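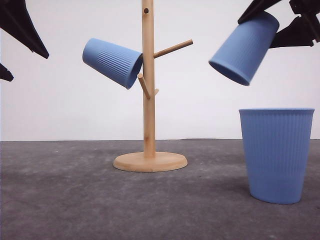 Mug tree task, right arm has a cup and there's one on the lower left peg

Lernthorpe Robotics Club – two-arm mug tree project, comments wanted
Student Projects > Arms and Manipulation

torquewrench_kg
Hi all! Keisha Greenberg here, I'm one of the student leads at Lernthorpe. We've been working on this since January and I finally have enough to start a thread. The task for the Rirkunis showcase is simple to say and very hard to do: three blue cups, one wooden mug tree, two arms, every cup ends up on a peg. The policy is learned from demonstrations, so we drive the arms by hand, record, train, and cross our fingers.

We're at 286 recorded runs. The plan was to hit 1,000 before we freeze the dataset, but drivers get tired and I'd love to stop earlier if we can. The cups don't have handles we can use, so "hung" for us means the mouth of the cup goes over the peg and the cup leans in against the trunk. The low left peg is pretty friendly. The long one that angles up to the right is where we lose most of our attempts, and I'd like to hear how other people would go at it.

Questions I have so far:
– is it better to grab near the base of the cup or around the middle?
– how much do you vary the start positions?
– does anyone train on the wrist cameras only?

gearmuncher
Love this project! Grabbing near the base is right, stick with it. You need the whole mouth of the cup free to go over the peg, and fingers around the middle are going to bump the trunk sooner or later. We did paper towel rolls on a rack last year, same idea.

sidewinder_bot
I'd go the other way. With a grip near the base, the rim is far out from the fingers, and any little wobble in the wrist turns into a big wobble at the opening. On a peg that skinny you'll miss a lot. Grab it in the middle and come in at more of an angle. Your grippers look chunky but there's air around that long peg.

torquewrench_kg
We tried the middle for a whole afternoon! It felt steadier while driving, I'll give you that. But letting go was awful, the fingers kept dragging the cup back along the peg when they opened. I could be talked into trying it again for the right peg only.

gearmuncher
Dragging on release is a finger pad problem though. What's on the inside of yours?

torquewrench_kg
Just the stock pads from the Ruiz-Ortega kit. Ariel has ideas about this, I'll let him jump in.

pangolin_ap
Ariel Pangilinan, other half of the arm crew. My idea is thinner pads, cut down at the tip, and opening slower for the first bit. The slow opening costs nothing so I want to try it first. Keisha wants to record everything again from scratch if we change the pads and I really don't, so please everyone take my side.

torquewrench_kg
If the pads change, the pictures from the wrist change too, and then half the data shows one kind of finger and half shows another. I'm not being picky for fun!

old_servo
Long-time mentor here, different school. Keisha is being careful and I like that, but mixing is fine in my experience. We swapped pads in the middle of a season and the policy didn't care. What it did care about was lighting. Keep your plain white wall, keep the lamps where they are, tape marks under the lamp stands.

sidewinder_bot
Mixing was fine for you on one task. Hanging something on a peg is a lot tighter than picking up blocks. I'd redo a small batch with the new pads and compare before throwing everything into one pile.

old_servo
A side-by-side is always a good idea, no argument there.

mintchip_labs
Can we get back to the wrist camera question? I'm really curious what yours sees. We run the Bukier trainer with wrist views only and it's been great, fewer files, faster training, and you can move the whole table without messing anything up.

torquewrench_kg
Sure, I pulled one with the fingers open and no cup in them. You get a nice clear look at the base of the tree and the bottom of the trunk, plus one bare peg. The cups are where it gets awkward, all you see of them is pieces at the borders. 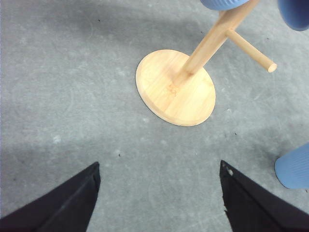
Re: Wrist view only?

mintchip_labs
Oh that's a good example, thank you! And okay, I see your problem. At that point the top of the tree is totally out of view. If the arm has to decide where to go next from that picture alone, it's guessing about the upper part.

gearmuncher
So tilt the camera up a little? You're giving a lot of picture to the gray surface between the fingers.

pangolin_ap
We talked about it. Tilt it up and we lose the fingertips, and the fingertips are how I know whether the pinch is centered. When I'm driving I look at that spot all the time.

sidewinder_bot
Keep the fixed camera in. The view at the top of this thread has both arms and the tree in it, and that's what the wrist one is missing. I never got why people are so eager to drop it.

mintchip_labs
Because somebody bumps it once and your whole month is gone, that's why! We lost so much data to a kicked tripod. Wrist cameras ride along with the arm and stay put.

sidewinder_bot
Bolt it to the table then.

torquewrench_kg
Ha, ours is clamped down hard, but point taken. I think we'll train it both ways on the same runs and post what comes out. I like having a real comparison and it's only computer time.

old_servo
Good plan. For start positions, don't scatter the cups everywhere just yet. Keep them on one side of the tree until the right arm is reliable, then spread out. And please include some runs where the driver misses and fixes it. Those are worth a lot more than another perfect one.

pangolin_ap
Around a third of mine have a miss in them, and I'd like it on record that I was doing science.

gearmuncher
What's the left arm for, by the way? Could the right one do all of it?

torquewrench_kg
It could reach, but the left peg is a long way around the trunk for it and the elbow gets into an ugly spot. The rules also give extra credit for using both arms. I'd love to get to a point where the left one steadies the trunk while the right one hangs, we just haven't recorded any of that.

mintchip_labs
Steadying would be so cool. Does your tree slide when a cup catches?

pangolin_ap
A bit. I voted for putty under the base and got outvoted – the rules say nothing can be fixed down.

sidewinder_bot
Check that again, I read it as no screws or clamps. Putty might be okay. Email the Rirkunis people before you give up on it.

torquewrench_kg
Sending that email tonight. Slow opening gets tested first, then the pads, and I'll come back with results for the long peg either way. Keep the ideas coming!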